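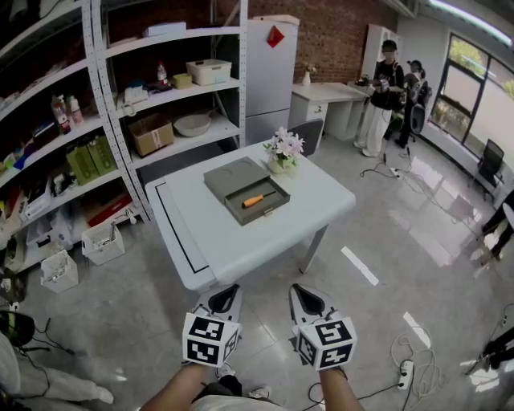 Drawer task, both grippers up, screwdriver still in the drawer.

Flameck tracker + planner: FAQ

Last edit 10/30/25, Yolanda Mateos. Ask Perrine Millet for anything under "planner", ask me for the rest. Please read before opening a ticket, same five questions keep coming in.

GENERAL

What is Flameck?
The software that turns handheld gripper recordings into arm trajectories. Three parts: tracker (finds the marker cubes), aligner (puts both hands and the head view on one clock), planner (makes it something an arm can follow without hitting the table). Policy training is a separate repo, Rellstead. Don't file training bugs here.

Do I need a robot to run it?
No. Everything up to export runs on a laptop. Slow but fine. Replay needs an arm or the simulator.

Which OS?
Linux. Mac works for the viewer only. Windows, no plans.

TRACKER

What are the cubes for?
Pose. Each gripper has a cube with a different marker pattern on every face we use, so one clean face gives you position and orientation, two faces gives you a much better one. Left and right cubes have different IDs. Do not swap them. If your left hand comes out on the right in the viewer, you swapped them.

My track jumps when I reach into the drawer.
One face visible at a steep angle, the solver flips between two answers. Turn on flip_guard (off by default, sorry, will change). Also tilt your wrist a little so a second face shows. Helps more than any setting.

Window glare is killing detection. What can I do?
Blinds first. Then lower exposure, then adaptive_threshold: on. Shiny floor tiles are as bad as the window itself, reflections come up from below and wash out the lower faces. Matte table tops are fine.

How long can a cube go missing before a take gets dropped?
9 frames gets filled in by interpolation. Longer than that the segment is flagged, not deleted. You decide in the viewer.

Does a cluttered background matter?
For the tracker no. Shelves, chairs, people standing at the back, all ignored, it only looks for marker corners. Printed boxes with dense black and white patterns can throw a false candidate but the ID check catches those. For Rellstead clutter is good, leave it in.

Can I reprint a cube myself?
Yes, PDF in /calib. Print at 100%, NOT fit to page. Measure the edge with calipers and put the real number in cube_size. Wrong size = everything too near or too far, and the planner will happily drive through the table.

PLANNER

Why does the exported path look smoother than my hand?
Low-pass filter plus speed limit. Hands do things arms can't. To see the raw path: flameck show --raw

"IK failed at waypoint 48"
Number varies, the cause usually doesn't. You reached further than the arm can. Move the virtual base with --base-offset, try again. If it fails at the very first waypoint your base frame is probably rotated, check that before anything else.

How does it know about the drawer?
It doesn't see a drawer. You tag the object in the scene file as "prismatic", give it an axis and a max pull. While a gripper is closed on the handle the planner holds motion to that axis. Skip the tag and you get small sideways pulls, which a person's wrist absorbs and an arm does not.

Two hands, one arm. Possible?
Only if the second hand isn't doing anything important. Use --single left or --single right. If one hand holds the box steady while the other one pulls, you need both, or you need to fix the box to the table.

Planning takes forever.
Default is 4,000 samples per segment. For a quick look set it to 70, ugly paths but you'll see if the take is usable. Put it back before export. People forget this.

Does it avoid things on the table I didn't tag?
No. Flowerpots included. Anything the arm should go around needs a box in the scene file, a crude one is ok.

DATA AND TOOLING

Where do the recordings go?
Onto Fosavgate (our storage box), folder per session, folder per take. No spaces in names pls.

Clocks drift between the head camera and the grippers.
Close both grippers twice at the start of each take, the aligner uses that. If you forgot, flameck align --manual and drag the sliders. Takes a minute or two.

Can I cut a take in the viewer?
Yes, I for in, O for out, S to save. It dosen't touch the original file.

What's the "Lefèvre" branch?
Old planner. Kept for replaying October exports made before the format change. Don't build on it.

Are faces blurred?
At upload, yes, not in your local copy. So don't share local copies.

How do I report a bug?
Take name, config file, output of flameck doctor. Screenshots of the terminal are no use to us, paste the text. Tracker bugs also need the raw video, the compressed preview has lost the corners allready.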